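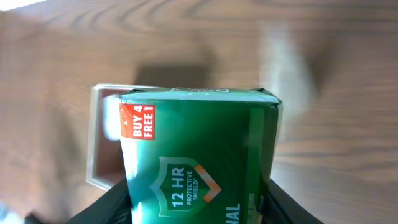
*A green carton held between the gripper's fingers at the packing bench.*

Ailsa Baxter keeps the fault log for the toiletry packing cell at Sundell, and the entry she is asked about most is short. It reads: "Grip not released on stop. Carton crushed. Arm isolated at wall."

The cell had run 748 picks that week without anything worth writing down. On the next one the left arm closed on a carton, lifted it, and kept closing. "The fingers are meant to stop when they feel a certain load," Baxter says. "They felt it and carried on. You could hear the card going."

She pressed the stop button. The arm froze where it was, as it should, but the gripper stayed shut with full force on the box. A colleague, Natanel, had put his hand out to take the carton away and pulled it back in time. He wasn't hurt. "It was a box of sweets, more or less, as far as weight goes," she says. "But the fingers don't know what's between them, and I wouldn't want my thumb there."

The first guess was a worn finger pad. They changed the pads and the fault came back in January, after nearly 1,000 further picks. The second guess was the software, and two days went on that with no result. It was Bermúdez, from the maintenance side, who found the cause: a connector on the gripper cable that worked loose when the wrist turned past a certain angle. With the load reading gone, the controller held on to the last good number and went on squeezing.

"That's the part I was cross about," Baxter says. "A lost reading should count as a fault. It was being treated as if nothing had changed."
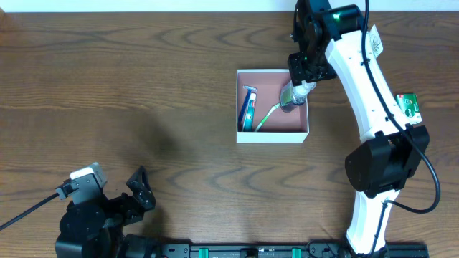 Two changes came out of it. The controller now stops and opens the fingers slowly if the reading drops out, and every cable has to be checked by hand before a shift. Baxter is particular about the second. On the white arm the black cable runs down the outside of the link and swings out to the right before it comes back towards the base, and she wants that loop followed with a finger all the way along. It adds a few minutes to the start of the day. Small bottles like the one with the white cap are what she worries about now, as a split one means cleaning out the whole tray.

The other site, Sisport, has had the same instructions and has so far reported one loose connector, found during a check. Its cell is set to have its cables replaced every 3,000 picks, a figure Baxter thinks is too high. She has asked for 772, which is where her own second connector began to slip on the test stand.

"They said it was an odd number," she says. "I said it was the number we got."

The replacement interval is still being discussed. The log entry stays open until it is settled.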